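Wusness Community Help > Arms, Hands and Grippers > Faults

Right hand drops the can, log says grasp OK. Is this really a calibration problem?

I run a two-arm tabletop cell with black five-axis wrists and the stock hands. The job is pick and place into a blue tray. Box on the left, can on the right, both go in the tray. The box side has been fine since January.

The can side has not. Out of 1,913 logged attempts on the right hand, the can was lost on the way to the tray 34 times, and every one of those is marked as a good grasp in the log. The hand closes, reports contact, lifts, and the can slides out somewhere over the table. Twice it rolled off the edge and the arm carried on and "placed" nothing at all.

Support told me to rerun the hand calibration. I did. They told me to rerun it with the arm warmed up. I did that too. The third reply was the first reply again with a different signature. I have trouble believing a calibration that passes every check is also the thing dropping my can, and I'd like to hear from somebody who isn't reading off a card.

Firmware is current. Controller sits behind a Netgate box on its own network, so please don't tell me it's lag.
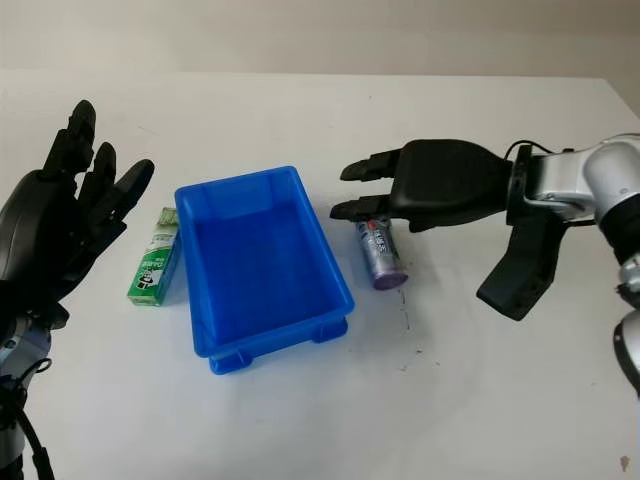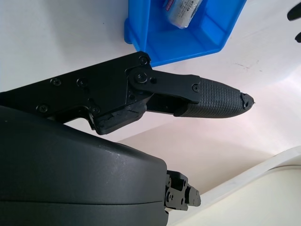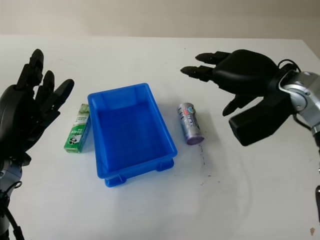

Murray Waaka
Cell technician, Droltden
Member, 5 posts

Things I've already tried: new can, different can, wiping the can down, slower approach, higher grip force. Higher force made it worse, if anything. I am not interested in buying the tactile add-on to find out what the fingertips I paid for are supposed to be telling me.

2 answers

Answer 1
Posted by liyanage_fan

Had this last year. Recalibrate both hands, not just the right, then reboot the controller and let it sit five minutes. Fixed it for me, or at least it hasn't come back. Also check your lighting, white tables are bad for the cameras.

Comment from Murray Waaka: Left hand isn't dropping anything. What would recalibrating it do for the right one?

Comment from liyanage_fan: Just saying what worked.

Answer 2 (accepted)
Posted by Lise Pelletier, maintenance lead

Look at your second picture again, the close one from the wrist camera. The rubber at the very end of that finger pad is torn and frayed, and there's a sliver sticking out at the point. The block under the finger is chipped along the edges too. I would stop the job and deal with that before you touch another setting.

I can't tell you from a photo that it's the cause of all 34 drops. It does fit, though. On our hands "grasp OK" is decided from motor current and finger position. It knows the finger stopped against something. It has no idea if that something is gripping. A ragged tip on smooth metal will stop the finger just as well as a good one, and the log will look perfect. More force on damaged rubber can fold it over, so I'm not surprised that made things worse.

What I'd do:

Power down and lock out the arm before you put your fingers anywhere near the hand. Pausing the program doesn't count.

Pull the pad and look at the face and the tip under a decent lamp. Then look at the others, left hand included.

Find out what tore it. In your first picture the lower finger is right above the top of the can. If the real can height and the programmed one disagree, you could be jabbing the tip into the rim on approach. Jog it down slowly and watch. If you skip this you'll be changing pads forever.

After that, run it again and keep your own count of drops. Don't use the log's.

The manual says to inspect pads every 3,000 cycles. I don't trust that figure. It may be true for cardboard. We check ours at the start of each shift and we've pulled pads with a lot fewer cycles on them.

The part that would bother me more is the arm carrying on with an empty hand. Put in a check after the lift, camera or weight, whatever you've got, and have it stop if the can isn't there. A can on the floor is one thing. An arm that believes it's holding something when it isn't shouldn't be running with people nearby.

Comment from Murray Waaka: Fair. I'd looked at that wrist shot ten times for the alignment and never at the tip. Pads ordered. Still want to know why support never once asked about them.

Comment from Lise Pelletier: Ask them. Post the reply if you get one.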